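**Demville, 25 February 2025** - Zasik has published the first report from its household tidying trials, which ask whether a robot arm can clear mixed toys from one bin into sorted boxes.

The short answer is not yet. The arm can reach into a full bin and pick out single items. It is slower than a person, and cloth remains the main source of failed grasps.

"A ball is a solved shape. A washcloth lying over a ball is a different problem every time," said Yetunde Sani, who leads the trials. "We would not sell this to a family today."

The work ran for 17 days at the Chisholm site. Two control methods were compared, using the same arm and the same toys. Software was supplied by Skurneline. An item was logged as failed after six attempts.

Morag Drummond, who wrote the test plan, said the bin was kept crowded on purpose. "Toys in a home are not laid out in rows - they are in a heap," she said.

A second round, with folding added, is planned for December. Zasik has set no date for a product.

The full report and test plan are available from the Zasik press office on request. 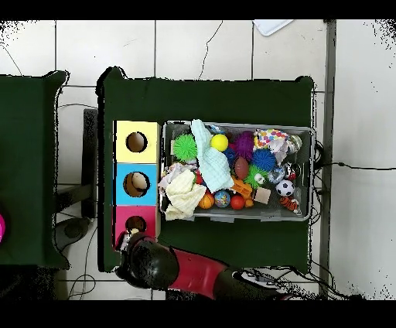
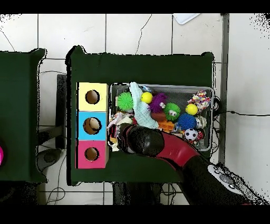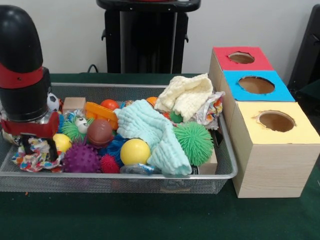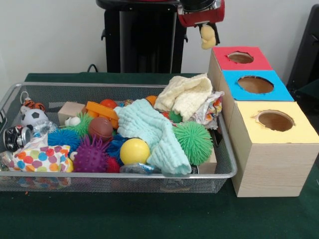
*Toy sorting setup with mixed bin and three colored boxes, Chisholm site. Photos: Zasik*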